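1/
OK, robot data people, I have a failure story and I love it. We lost a whole afternoon of demos at the Otville space to one quiet little fault, and I learned more from it than from the last 300 clean takes!

2/
The setup: handheld grippers, markers on them for tracking, lots of people working in one big room. We call the project Zomitz. You pick up blocks, they go in the bin, you reset, you go again. 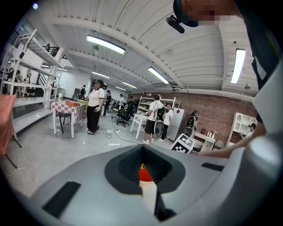 3/
First clue came at 3 pm. Replays showed the left gripper drifting sideways while the right one stayed put. No error, no warning light, nothing in the log. Take 147 was perfect and take 148 had the hand floating off the table.

4/
What we checked, in order:

– Marker cubes, for any wiggle

– Block pickup at the round table, slowly, both hands
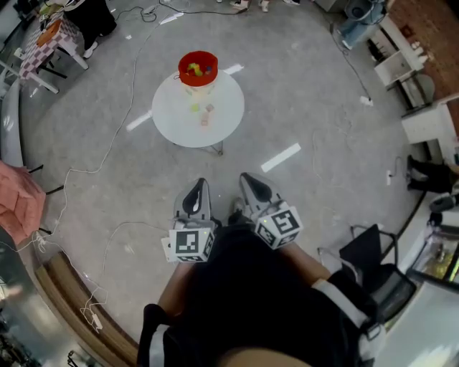 – Clock sync between left and right. Bingo! The left side was lagging by 80 milliseconds and getting worse

5/
The culprit was a Merneck sync box that restarted itself and came back with old settings. It kept recording the whole time – so every file looked healthy until you played it.

6/
We tossed everything from 148 through 281. Ouch. But there's now a clock check before every take, and it stops the recording if the two sides disagree. Ayele firmware patch goes on next, and I can't wait to try to break it again.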